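Plorkberg Kitchen Set

From the Tidarmont index of simulation products
Feb 16, 2018

The Plorkberg Kitchen Set is a package of simulated household tasks for two-armed robots, sold by the software firm Rasau. It is used to collect practice runs and to test control programs without a physical robot. The set is licensed by the seat and runs on an ordinary desktop computer with a suitable graphics card.

Background

Rasau began as a supplier of drawing and rendering tools for furniture makers, and much of its early library of household goods came from that work. The company moved into robot simulation when a customer, the research group Duan, asked for kitchen goods that could be picked up and moved as well as looked at. The first release of the set came out in August under the name Plorkberg, after the town where the firm had its first office. Duan remained a paying user and has published a short set of notes on how it runs the package.

Contents

The package is made up of a room, a library of loose goods and a model of a robot with two arms. The room has a pale marble surface on which the goods are laid out. Among the larger pieces are a slatted wooden dish rack, a wooden cutting board with a juice groove, and a gray textile that can be placed flat near the rack. Smaller goods include vegetables and other foods in strong, plain colors, which makes them easy to tell apart from the marble.
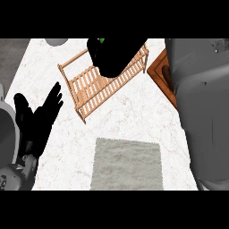 Each task is stored as a plain text file that lists the goods, their starting places and the condition that ends the run. Users can edit these files by hand. A typical task asks the robot to lift an item from one spot and set it down on another, and the file states how far off the final position may be. Starting places can be fixed or drawn at random within limits set by the user — the second option is the default.

The robot can be driven in 2 ways. In the first, a person steers both arms with a pair of hand controllers and the software records the motion. In the second, a control program sends commands directly and reads back camera views and joint positions. Recordings made the first way can be played back later with different lighting or a different camera position.

Camera views

Views may be saved at full height or with black bands at the top and bottom, for use with programs that expect a fixed picture shape. The bands are added after rendering and hide nothing that the full-height version would not also leave out. Cameras can be placed anywhere in the room, and a view that looks down on the work surface is supplied ready-made. In this view the arms can come between the camera and the goods, so users who need an unbroken line of sight normally add a second camera to one side.
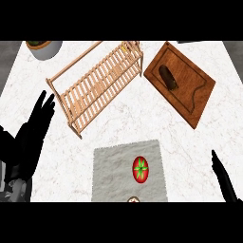

Soft items are handled more simply than hard ones. A towel or mat in the library has a fixed shape and does not fold or wrinkle when touched. Rasau lists this as a known limit. Foods are also treated as solid bodies, and cannot be cut, squashed or peeled.

Licensing and support

A trial license lasts 30 days and includes the whole library. After that the set is sold in 3 grades, which differ in the number of seats and in the level of support. Owners of any grade may keep and share the recordings they make, but the models themselves may not be passed on. Support is given by email, and updates are free for as long as the license is active.

Reception

Users have generally found the set easy to install and the task files easy to read. The main complaints concern the slats of the dish rack, where thin items sometimes catch and shake when set down between two slats. A later update reduced the shaking but did not remove it. Duan's notes advise setting a smaller time step for any task that involves the rack — this slows the run but gives steadier contact.

See also: robot simulation; teleoperation; household robots

Contact the index editors | Copyright Tidarmont 2018 | Back to top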